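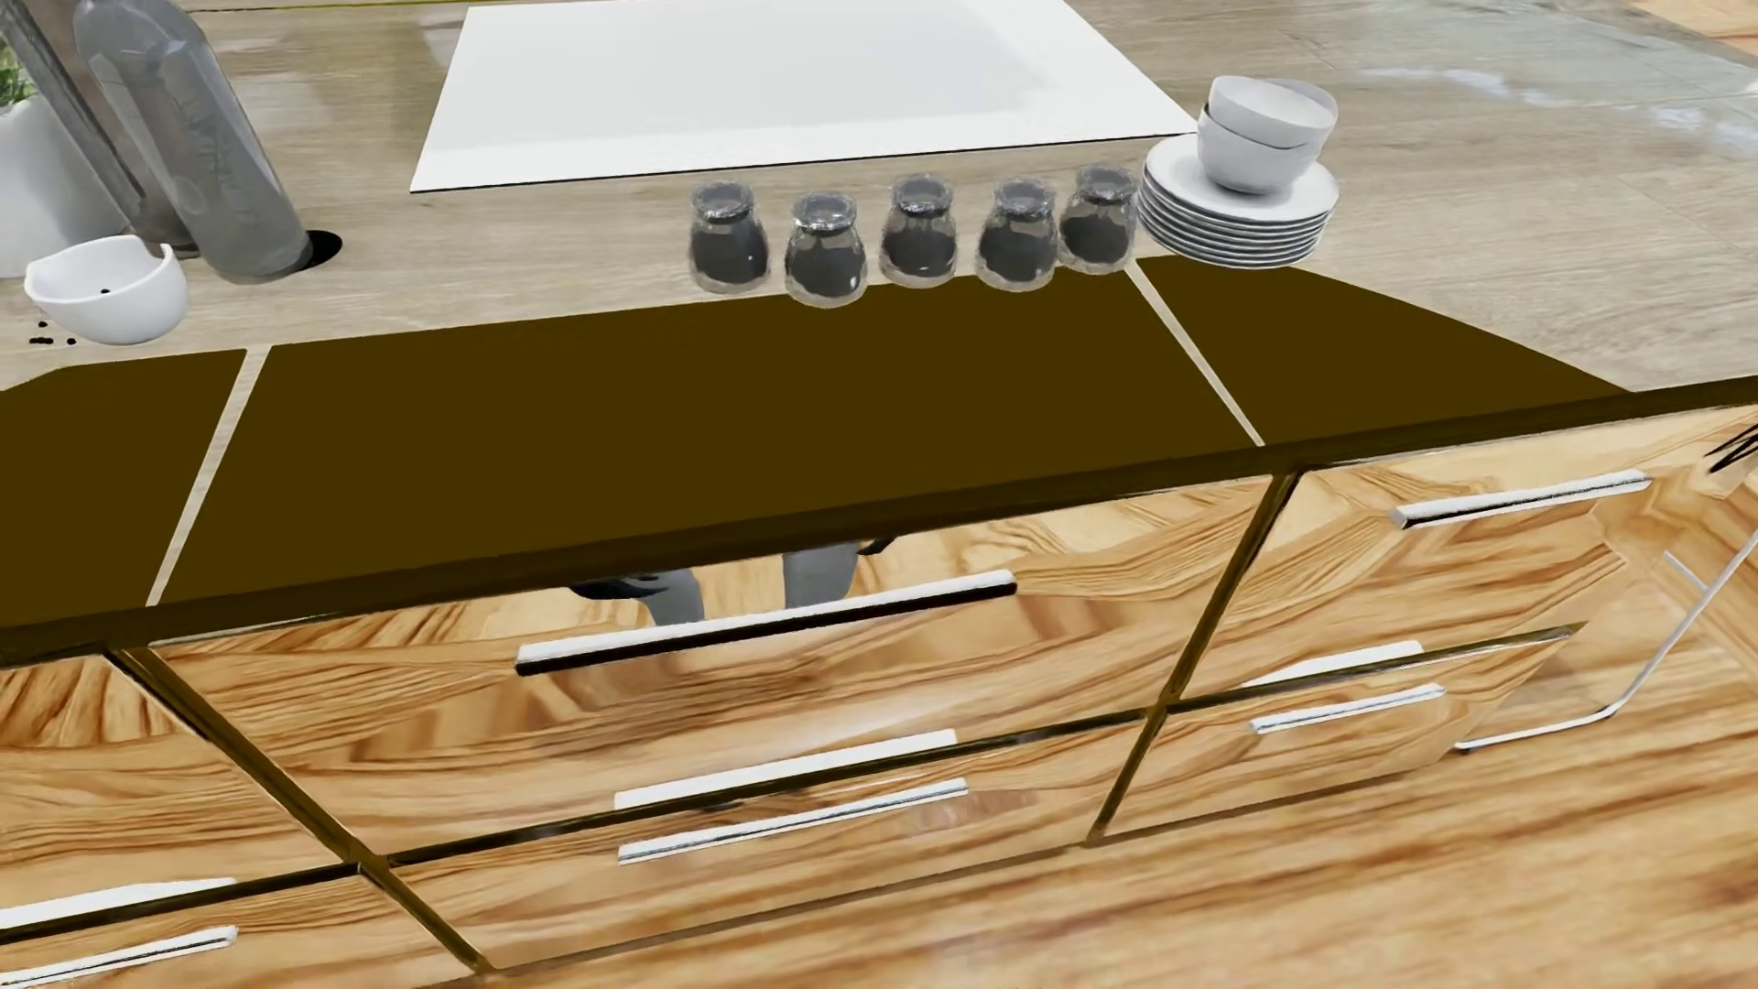 Cable clips: change to the Rerent range from July

The Rerent 200 series of fixing clips for rigid conduit will be supplied in grey only from July. The white version stays on the price list until stock at the Nulville depot is used up. Part numbers for grey do not change.

The clip body is now moulded in a halogen-free compound. Outer dimensions are the same, so existing rail and spacer bars can be kept. The fixing hole has been changed from round to slotted, which gives a small sideways adjustment after the first screw is in. Do not use countersunk screws in the slot. A pan head with a plain washer is required.

Maximum spacing on horizontal runs remains 500 mm. On vertical runs, and within reach of bends, follow the table in the fitting sheet. Clips from the old and new mouldings may be mixed on one run if the spacing for the old type is used throughout.

Boxes now hold 486 clips, and full pallets are no longer split. Orders already placed with Dramalholm will be filled in the old box size.

Revised fitting sheets are available from Krisztina Sipos. Questions about load tests should go to Manuela Galli in the technical office.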